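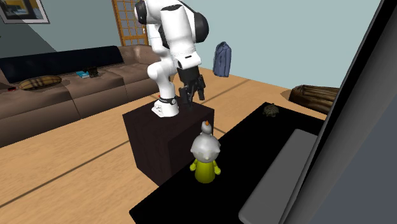 Skallness Low Media Bench: Six Months In

Posted May 21, 2020 in Living Room

I bought the Skallness bench in November with low expectations, and it has met most of them. I don't mean that as cruelly as it sounds. Flat-pack media furniture is sold on the strength of one styled picture, usually with a vase on it, and then you get it home and find out what the vase was hiding. So I try to leave at least half a year between the unboxing and the review. Most sites give you a verdict on day two, when everything still closes straight.

The bench is 166 centimeters long, low to the floor, with two drop-down doors and an open shelf running between them. I paid full price. The company did not send it to me and I doubt they would have.

What the listing promises

The listing says "heirloom build," which I would like somebody to define. It says "easy assembly." It says the finish is "family-proof," and there is a little shield icon next to that with no test or standard behind it. I wrote to ask what the shield meant. The reply thanked me for my interest in quality furniture and sent me a link to the same listing.

It also says "cable management system." Keep that phrase in mind.

Assembly

It arrived in 2 boxes, one day apart. The instructions are pictures only, and step 6 shows the back panel going in with the grooved side facing a direction that does not exist in three dimensions. I put it in wrong, took it out, and put it in right. My neighbor Haoran Zeng, who has built a lot more of this stuff than I have, looked over the sheet afterward and picked the wrong side too. I felt better.

The cam locks are fine. The dowels are a bit fat for their holes and I had to tap them in with a mallet, which the instructions never mention. Use a rubber one and go easy near the corners. The hinges come pre-mounted, and they were off by enough that the left door rubbed against the shelf divider from the first day. Two turns of a screwdriver fixed it. It drifted back by February and I fixed it again.

Budget an evening. The listing says forty minutes, and I would like to meet the person who did it in forty minutes.

The top

The finish does photograph well. In daily use it picks up fingerprints the way a phone does, and dust shows by the next morning. I wiped it with a dry cloth for the first month and got a set of hairline swirls for my trouble. A damp microfiber cloth works better. The brand sells its own Filtent polish alongside the bench, and I bought a bottle so you don't have to. It smells like oranges, it makes the surface slick for a day, and then everything looks the way it did before. Water with a drop of dish soap did the same job.

"Family-proof" lasted until a mug with a rough base got dragged across it. There is a scratch now. It's short, and you have to get the light right to find it, but I know where it is.
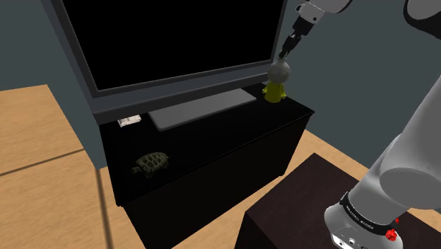

Will it hold a big television without bowing?

So far it has held mine, a heavy set that I moved over from the old cabinet, and a straightedge laid across the top shows a very slight dip in the middle. I couldn't see it by eye. The printed weight limit covers the whole top spread evenly, so a set on a narrow center stand is asking more of the panel than a set with feet out at the ends. If yours is on a center stand, I would add a support block underneath in the open shelf and stop worrying.

The cable management system

It's a hole. One round hole in the back panel, with a plastic ring that pops out whenever you pull a plug through it. A standard power strip plug fits. A chunky game console adapter does not, so I had to cut the opening wider with a hand saw, and I am now the owner of an heirloom with a ragged notch in it.

There's also no venting behind the doors. If you plan to keep a cable box or a console in there, leave the door open while it runs. Mine got warm enough to make me nervous.

What other owners told me

I asked on the forum and got a handful of replies. Sidra Cheema has had hers longer than I have and says one door lost its soft-close after a year and now drops with a bang. Customer service offered her a discount on a new bench. Mohsin Kakakhel likes his and thinks I'm being picky. He has it in a guest room with a lamp on it, so I believe him, but I don't think we are testing the same thing.

Oi-ling Fang returned hers over a chipped corner and says the pickup went smoothly. Credit where due.

Compared with the others

I had the Kopecký bench in the last apartment. It was plainer and cost more, and the doors stayed level through a move. The back panel on that one is thicker and screwed in instead of slid into a groove, and I think that explains most of the difference. It was also miserable to carry up stairs.

The Flamero I only tried in the showroom. It has real vents and a proper cable channel, but the legs had a wobble I could feel with one hand - and that was the floor model, which somebody presumably tightened that morning. I wouldn't buy it on that evidence. I'd want to hear from somebody who has lived with one.

Should you buy it?

At full price, no. On sale, maybe, if you want something long and low that looks tidy from the couch and you don't mind going back to the hinges with a screwdriver now and then. Skip the polish. Measure your plugs before you throw away the boxes.

I'll update this if the dip in the top gets any worse. The left door is rubbing again as of this week.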